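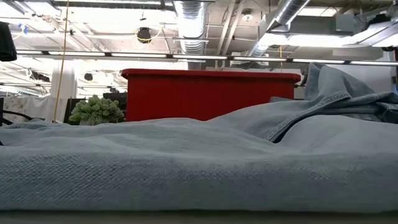 ## 4. Washing Denim and Other Heavy Cotton

Read Section 3 (Water Connection and Leveling) before running the first load. The Tarkix washer must stand level on all feet. A heavy cotton load holds a large amount of water and will set off the balance sensor if the cabinet rocks.

### 4.1 Before loading

1. Empty all pockets. Coins and screws can pass through the drum holes and lodge in the drain pump.
2. Close zippers and fasten metal buttons.
3. Turn each garment inside out.
4. Check the care label. Do not machine wash items marked "dry clean only" or items with leather patches.
5. Wash new dark denim separately for the first 2 cycles. Loose dye will transfer to light fabrics and may leave a blue tint on the door seal. The tint does not affect the seal.

**Note:** Raw denim shrinks on its first wash. Use the Cold setting and skip Step 3 of Section 4.3.

### 4.2 Loading the drum

1. Place garments in the drum one at a time. Do not roll or fold them.
2. Fill the drum no higher than the line molded into the inside of the door frame.
3. Do not wash a single pair of jeans alone. Add towels of similar color to balance the load.
4. Push the door until the latch clicks. The door icon on the panel stops blinking.

**Caution:** Fabric caught between the door and the seal will cause a leak. Run a finger around the full edge of the seal before closing the door.

### 4.3 Selecting the cycle

1. Press POWER.
2. Turn the dial to HEAVY COTTON. The display shows the default run time of 90 minutes.
3. Press TEMP to change from Cold to Warm if the load is heavily soiled.
4. Press SPIN until the display shows 700. Higher spin speeds set hard creases in denim and wear the seams.
5. Add liquid detergent to the left compartment of the drawer. Do not use bleach or powder with added bleach.
6. Press START.

To add a garment after the cycle has started, press and hold START until the door icon blinks. The door will not release if the water level is above the lower edge of the opening.

### 4.4 Unloading and drying

1. Remove the load as soon as the end tone sounds.
2. Shake each garment and pull the seams straight by hand.
3. Hang jeans by the waistband, or lay them flat on a rack.
4. If using the dryer, select LOW and take the garments out while the waistband is still damp.
5. Leave the washer door ajar.

### 4.5 Fault codes for heavy loads

| Code | Meaning | Action |
|------|---------|--------|
| U2 | Load out of balance | Open the door, spread the load by hand, restart the spin |
| D1 | Slow drain | Clean the pump filter (Section 7.2) |
| L4 | Door not latched | Check for fabric in the seal and close again |

If U2 appears again after the load has been spread, remove part of the load and check the feet with a level. If it still appears, contact Brunbridge Service and have the serial number ready. The serial plate is behind the lower front panel.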